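### 3.2 Collecting the demonstrations

All demonstrations were gathered on the Rullside cell, one arm, white table, white panels behind. Operator was Clive Catterall for most of it, with the Jeremer handset. Task is bottle and tray – nothing fancy. Start poses were drawn from a list of 78, repeated until we had over 4000 usable episodes. Failed grasps kept, but flagged seperately. 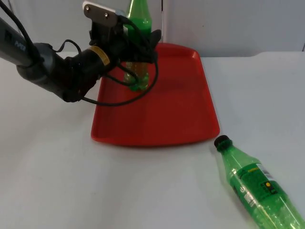

**Figure 2.** Fixed view during collection. One green bottle upright in the gripper on the red tray, a second lying on the tabletop.

We picked green bottles on purpose. Translucent plastic is bad for the depth channel, and the early Vadeck policy (trained on opaque cartons only) kept closing short. Labels left on. Bottles were not swapped within a block of 500 episodes, so splits are by block and not by episode. Otherwise the same bottle leaks into test.

Two views recorded per episode, fixed and wrist. The wrist view matters most in the last part of the reach, where the bottle can fill half the image and the only other cues are the tray rim and the wall seam.
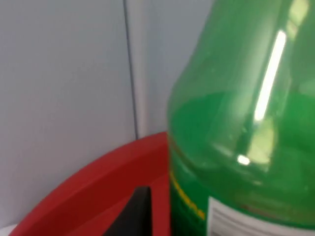

Blur was not filtered out. We tried it, with the Clegg sharpness score, and lost too many of the fast approaches, which are the ones the policy needs. Highlights on the plastic were also left alone – no polarizer, no masking. Lighting was fixed in April and not touched after.

Each episode was trimmed to start at first arm motion and end 5 seconds after the gripper opened. Timestamps from the two cameras were alligned to the arm clock, nearest neighbor, no interpolation. Episodes with a dropped stream were thrown away whole. Flagged failures are used in Section 4 for the recovery runs only.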